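# About Us

Hi! I'm Itzel Quezada, and I run Hendina, a small math and handwriting studio for kids (and a growing number of grown-ups, hello to the Monday crowd). We're upstairs from the Gredenier bakery, so yes, your child will come home asking for a cinnamon roll. I gave up fighting that one years ago.

I started out teaching second grade. I loved it, but I kept meeting kids who could do the math in their heads and then lose the whole problem on paper. Their sevens turned into ones, their columns slid sideways, and by the end of the page they couldn't read their own work. I'd sit with them at recess and we'd write big numbers on the whiteboard, really big, arm-all-the-way-out big, and something would loosen up. So when I left the classroom, the first thing I bought was a whiteboard. I didn't have chairs yet. I had a board, a box of markers and a rug from my mother's house!

That was in November, and my first class had four kids in it. We now have 70 students in a normal week, in groups that never go over six, and the rug is still here.

## What we do all day

Mostly, we write on the wall. Every class starts standing up at the board with a "number of the day." Somebody writes it, everybody gets a turn at it, and then we pull it apart: what makes it, what it goes into, where you'd find it in your kitchen. Younger groups spend a lot of time on the shape itself. Older groups grumble that they already know how to write a nine, and then we get into square numbers and the grumbling stops (mostly).

I'm pretty relaxed about style. If your nine has a straight leg, wonderful. If it has a curly one, also wonderful. What I care about is that you can read it tomorrow, and that it doesn't look like your four. A long tail is fine by me. I like a number with some personality.
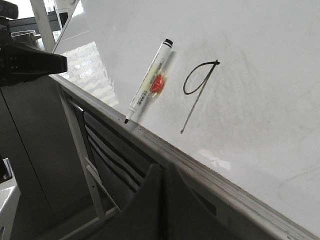 *A nine on the board, with the marker parked under its red magnet.*

About the magnets, while we're on the subject. Markers used to vanish here at an amazing rate, under the radiator, into backpacks, once into a boot. Now the rule is that when you finish your turn, the marker goes cap on, back on the board, magnet on top. The kids are much stricter about it than I am. I have been told off by a five-year-old, and she was right.

The boards do get wiped down after every class, but a whiteboard that gets used this much keeps a bit of a memory. You'll often find faint leftovers of old problems if you look at it sideways. I scrub them properly on Fridays with a spray and an old towel, and by the next afternoon they're creeping back. I've made my peace with it.

## The room

We have 800 square feet, one big room and one tiny one. The big room has the boards and the standing space, plus low tables from Furnetus that I found secondhand and sanded myself, badly. The tiny room is for parents and siblings. There's a couch, a kettle, a shelf of picture books, and decent wifi. You're welcome to stay or to go run your errands.

## Classes and visits

Groups run after school Monday through Thursday, for ages five to 13. Each class is 50 minutes, and we keep a few one-on-one spots for kids who like a quieter start. The grown-up class is Monday evening. It's for anybody who was once told they were "not a math person," and it gets surprisingly loud.

Your first visit is free. Bring the kid, bring the homework that made everybody cry, and come say hi. We're at 316 Munteanu Street, second floor, green door next to the bakery. Ring the bottom bell, as the top one rings in somebody's apartment and he's very nice about it but still.

If you want to ask something first, the contact form comes straight to me. I answer in the mornings, before the kids arrive and I have marker all over my hands.

Itzel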